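Home | Classes | Visit | FAQ | Contact

Letter Writing Evenings at Endale: Your Questions
By Iresha Biswas
September 2023

Do I need to bring anything?
Only yourself, and an address or two if you have somebody in mind. We keep plenty of paper, envelopes and pens on hand, and you're very welcome to use whatever you like. If you have a favorite pen, do bring it along – people get attached to them, and I'm certainly one of those people!

My handwriting is terrible. Can I still come?
Oh, please do. Mine goes downhill after the first page (my aunt in Besanby used to phone me to ask what I'd written), and she kept every letter anyway. We do a little gentle practice at the start for those who want it, and everyone else just gets going.

How much does it cost?
A single evening is $19, and that covers your paper and tea. Stamps are extra, and we sell them at the price printed on them.

How many people come?
We have room for 26, though it's usually a good deal quieter than that in the summer. July was so peaceful this year that I caught up on my whole Christmas list, and I can't say I minded.

I don't know who to write to. What then?
This comes up more than you might think. We have a pen pal list with about 218 names on it, many of them over in Sestport, and I'm happy to sit down with you and find someone who likes the same sorts of things you do. Give a new pen pal 3 weeks or so to answer before you start to worry – some folks like to think things over first.

Will anyone read my letter?
No, never, unless you ask. Now and then somebody wants help with a hard one, a condolence note or an apology, and then we'll find a quiet corner and work on it together for as long as you need.

Can I keep my things there between evenings?
Yes, as long as your name is on them. Please take home anything precious, and don't leave ink without its cap screwed on tight.

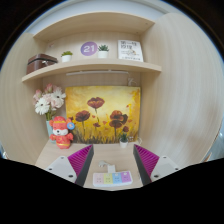
Letters you haven't finished are better off going home with you too, so you can add a line or two whenever something comes to mind.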